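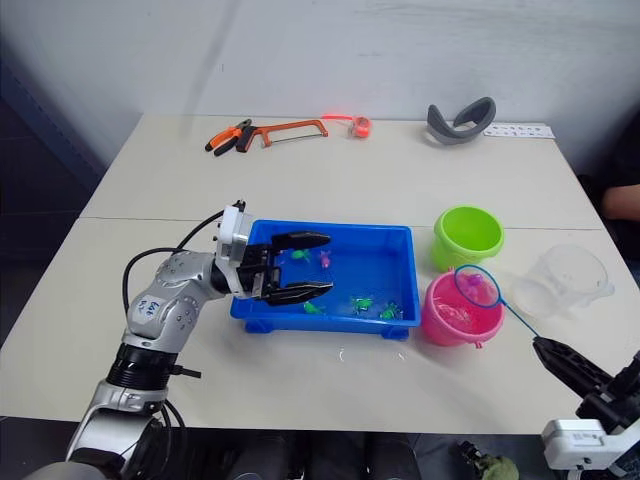
1/ I am writing a history of the Havlíček glassworks strike, and this month I compare the witness accounts. Two accounts put side by side are like these two white tables, you can still see the seam. I keep the seam in my text.

2/ The company diary says 60 workers left the hall. The letter of Iveta Ondrejka says 549. I cite both and I do not take the middle. 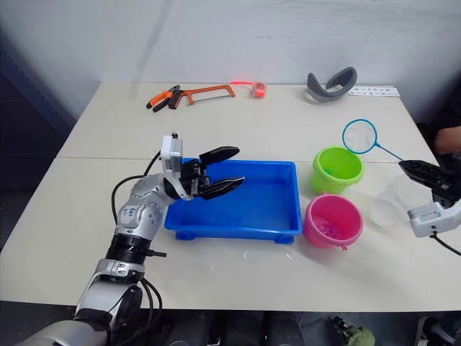
3/ For letters I give the sender, the month and the box. Hers is April, box 7.

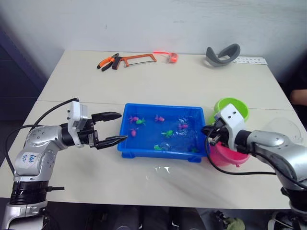
Photo: Miroslava Rusnák

4/ Page 15 of the diary is missing. I write "page missing" in the footnote, also when it looks ugly.

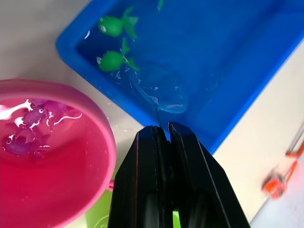

Which citation style do you use?
Chicago, with full notes, and a short bibliography at the end.

5/ Next I read the police reports. They are long.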